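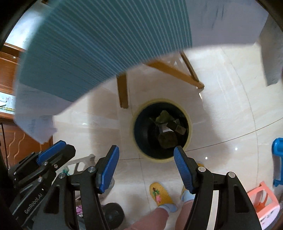 How much range does an electric scooter lose in cold weather? In our February trials the Trenico lost 15 percent against its summer figure, and the Puser lost 24 percent.

3.2 Range and temperature

Both scooters were charged overnight and ridden over the same city route, for a total of 991 km. Riders kept to the posted speed limits and carried no passenger. The Puser was parked outdoors between runs — the Trenico was kept in a garage, so the two results are not directly comparable. Barbieri and De Luca report a similar gap for packs stored outside. Figure 2 plots remaining charge against distance for each run. Runs with a battery fault were left out.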